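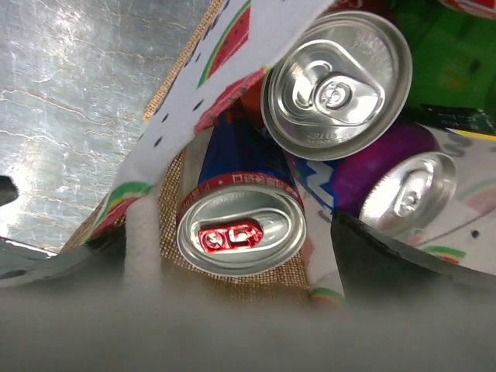

Elis Llewellyn
Cartoons and Family TV Editor

Okay, so I finished the third season of Drirkus last night and I have a lot to say, most of it about the songs. If you haven't started it yet, you can read on safely until I get to the lighthouse episode, and then you should skip a paragraph. I'll warn you.

For those of you who joined the list in January or later, Drirkus is the one about the two sisters who run a repair shop for musical instruments at the bottom of a hill that keeps getting taller. Uvalell is the older one, with the toolbelt and the opinions. Lu is the younger one and she hardly talks in season one, which a few of you wrote in to complain about. I get it, but stick with her! By the middle of season two she has the best lines in the show, and she gets maybe four words at a time to do it in.

The new season has 48 songs in it. The first season had a theme tune and a jingle for soup. I don't know what happened in that writers' room, but somebody clearly got hold of a piano and wouldn't give it back. A few of the songs are ten seconds long and are just Lu singing what's in a drawer. Others go on for most of an episode. "Hinges," from the second week, has three key changes and a part where the whole town council comes in on harmony, and I've had it stuck in my head since Tuesday – my kids have asked me to stop, and they're the ones who made me watch this show in the first place.

My favorite is "Half a Trombone." It starts out as a joke song about a customer who only wants to pay for the half that works, and then Uvalell takes the second verse and slows it way down, and you realize she's singing about their dad. The show doesn't make a fuss about it. The customer pays, the bell over the door rings, and they go to lunch. I rewound it twice.

Now, the lighthouse. Skip down if you need to.

I did not see Elitetti coming back. She was so good as the villain in season one, with the cape made of sheet music and that awful little dog, and then she got sent off on the ferry and I figured we were done. So when the lighthouse keeper turns around and it's her, with no cape and the dog all gray around the nose, I yelled out loud. I love that she's still rude. I love that she gets to help without turning into a nice person, and that her big song is mostly a list of complaints about the stairs (there are 139 of them, and yes, she sings the number, several times). My one gripe is that the fight in the boathouse is over too fast. They set up the foghorn so carefully in the cold open and then it gets one honk.

Okay, you can come back now.

Caradog Morris wrote in after the last issue to ask if the soundtrack has everything on it, and it doesn't, sorry, Caradog. The album has the long songs and a handful of the drawer songs, but it leaves off "Soup (Reprise)" and the whole medley from the school play episode. It also uses a different take of "Hinges," with a drum machine where the council should be. I listened to both back to back in the car and the TV version wins by a mile. If you only want a few tracks, get "Half a Trombone," "The Ferry Is Late," and the end credits music from episode nine, which is listed under a different title for some reason. Look for "Hill Theme 2."

He also wanted to know where to start with a six-year-old. I'd go with "The Borrowed Cello" from season one. It stands on its own, nothing scary happens, and the goat is in it. Leave the cave two-parter for later. My youngest was fine during the cave and then very much not fine at bedtime.

A couple of small things I noticed, for the people who like that sort of stuff. The number on the shop's door is 1247 in the first two seasons and 3976 in the new one, and I really hope that's on purpose, what with the hill growing and all. The radio in the back room plays a snatch of the soup jingle in the finale, very quietly, right when Lu is looking for her coat. And the dog has a name at last! It's in the credits. I won't spoil it.

Next issue I'm finally going to do the holiday specials, including the one with the puppets that half of you love and the other half keep sending me angry notes about. If you've got a favorite drawer song, hit reply and send it over by Friday. I'll put the best ones together in a playlist – mine is the one about the spoons.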